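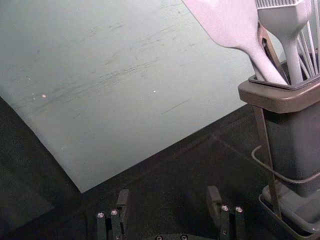

**Kotmont footwear displays: progress to end of February**

The Ranex floor stands are now in 40 shops, two short of plan. Bastos held back the last pair over a query on aisle width, and we expect an answer in March.

Zimton has delivered 3830 shelf strips. Of these, 289 had the price channel glued on upside down and have gone back. Replacements are due at no charge.

Shop staff still find the header card slow to fit. We have asked for a deeper slot on the next run.

Spending is within budget. The counter units have not been started.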